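Chapter 4

Who Does the Folding? Households as Places of Work 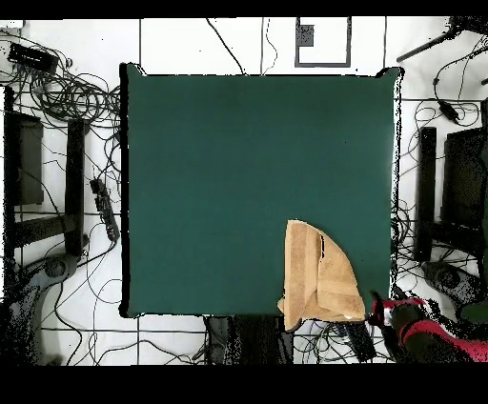
Ask a room of first-year students to list the jobs done in their town and you will get teachers, plumbers, a dentist and at least one person who is vague about what their father does. You will seldom get the person who made the beds that morning. Economists have a similar blind spot, and have defended it for longer and with more footnotes.

Consider an old puzzle in national accounting. A man employs a housekeeper and pays her a wage. Her work counts as part of the country's output. He then marries her, she carries on doing exactly what she did before, and output falls. The country is now officially poorer by one housekeeper, although the shirts are just as clean. The puzzle has been amusing lecturers for generations, and the shirts have remained outside the accounts.

This chapter is about work done at home without pay: cooking, washing, minding children, sitting with the old, finding the other sock. We shall ask how it can be measured, how it is shared out, and why people who live together hold such different views of who does most of it.

The Witelau diaries

Our main case comes from Witelau, a small town with one laundrette and strong opinions about it. One December, Sveva Marras and Ju-won Bae asked 36 households to keep diaries for 18 days. Every adult wrote down what they were doing in blocks of 10 minutes, from getting up to going to bed. The households were paid a little for their trouble, which makes keeping a diary of unpaid work a paid job. Marras points this out herself in the first paragraph of her report, presumably to get in before the reviewers.

Before the diaries began, each adult was asked what share of the housework they did. In most couples the two answers added up to well over the whole. One pair, listed in the report as Household K, each claimed to do nearly all of it, and were interviewed in separate rooms thereafter.

It would be easy to put this down to boasting. Bae prefers a duller explanation, and we think he is right. You are always present when you do the washing up. You are often elsewhere when somebody else does it, and a clean plate carries no record of who cleaned it. Memory fills up with our own efforts – other people's arrive as a tidy kitchen.

What counts as work?

The diaries raised a second difficulty. Alvar Kristiansen, a retired bus driver, wrote "watching football" for most of one afternoon. His wife's diary for the same hours read "ironing, football on". Both were in the same room with the same match. Was she working, resting or both? And what of the parent asleep down the hall from a baby, who is doing nothing at all but could not possibly go out?

The usual remedy is the third-person test. If you could pay someone else to do the thing for you and still get the benefit, it is work. You can hire somebody to iron. You cannot usefully hire somebody to enjoy the football on your behalf, though anyone who follows the Brirnham team may have considered it. The test copes well with laundry and badly with bedtime stories, and we return to its failings in Section 4.3.

Before you read on

Write down, without asking anyone, what share of the housework you do where you live. Have the people you live with do the same on separate paper. Add up the answers. Keep the result for Section 4.2, and choose your moment to share it.

Terms used in this chapter

Unpaid work: work done for one's own household or for others without a wage.

Time diary: a record kept by a person of what they did and when, in blocks of fixed length.

Third-person test: the rule that an activity is work if another person could be paid to do it.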